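Minutes, Clukeslow Street Group, 4th November

Present: Valentyna Symonenko (chair), Bongani Rampersad, Ntombi Van der Merwe, Elias Hamdan and me, Houshang Kermani, taking notes with a pen that gave up halfway, so forgive any gaps!

**Last time's notes.** Agreed, apart from Ntombi's name being spelled wrong again - my fault, sorry Ntombi.

**Road and sidewalk.** We spent most of the evening on this one. Bongani has heard back from Menico and they want $1416 for repainting the lines and trimming the trees, which made Elias whistle. We had set aside 600 in July, so there's a gap.
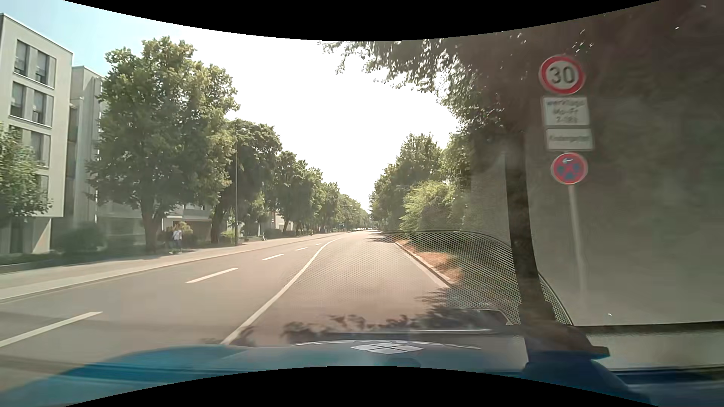
Trimming first, we decided, and paint later. Valentyna would love both done together, but the rest of us felt the lines could wait. The solid white one and the dashes both still show up fine, and it's the big broad tree just behind the sidewalk that people keep bringing up (I'm fond of it, so I asked for a light trim only, please!). Ntombi will ask Lirer for a second price, trees only.

**Leaflets.** Elias printed 95 and has more than 80 left. He'll take them around on Saturday if it stays dry.

**Anything else.** Bongani still has the Zwane folding chairs in his garage and would like them gone. I said I'd pick them up.

Next meeting at Valentyna's, same time. Ntombi is bringing the cake.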